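Chapter 2
Laying Out the Parts

I used to build things straight out of the bag. I'd tear the corner off, shake everything onto the carpet and start hunting for whatever the first step wanted. I built a bookcase that way, and a bird feeder, and one very sad desk lamp, and every time I spent more of the evening crawling around with a flashlight than putting anything together. So before we get to a single screw or glue joint (Chapter 3, I promise!), I want to talk about the tabletop.

A layout is just your parts, spread out so you can see all of them at once. My first real lesson in it came at the Athanasiadis workshop in Rimamcombe, where I had a summer job packing kits. The Staneo kit, our big seller, had 40 parts in it, and the shop book listed 2204 separate pieces across all the kits we made. I was sure I'd never learn them. But you don't learn parts off a list, you learn them by seeing them next to each other, over and over, until the odd one jumps out at you.

A few words we'll be using from now on. The board is whatever flat thing your parts sit on. I like one I can pick up and carry, so dinner doesn't wipe out an afternoon's work. The near edge is the side by your belly, and the far edge is the one you have to reach for. A key part is the piece with the most unusual shape, the one you couldn't mix up with anything else in the set. Find it first, set it down first, and let the plainer pieces take their places around it.

Color helps a lot too, mostly the color of what's underneath. Dark parts on a dark table are misery. Put the same parts on something pale and you can read their outlines from your chair. And leave gaps! If two pieces touch, your eye wants to make them one piece, and then you'll swear something is missing and write the company an angry letter. (I've answered those letters. There were 483 in my drawer when I left.)

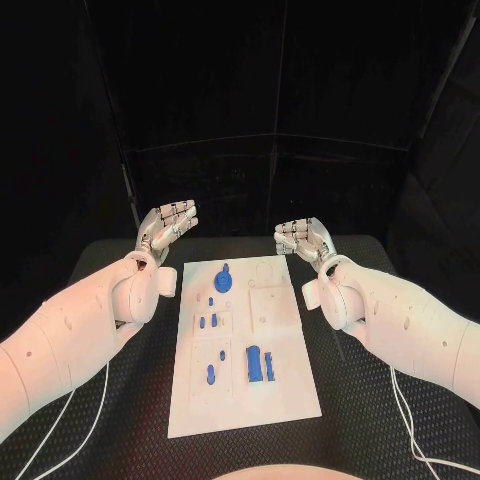 SENDESBY, June

Eight blue pieces on a white board, and the board on a dark table, so nothing gets lost against its background. The key part is up near the top, left of center: a round disc with a raised middle and a narrow bit like a knob sticking out toward the far edge. I'd know that one anywhere. The board is turned a little on the table, and that's fine by me, as I've never squared one up in my life.

Before you read on, grab a tray and any small kit you have at home, and lay out the whole thing without joining anything. Keep it somewhere safe, we'll be using it in the next section.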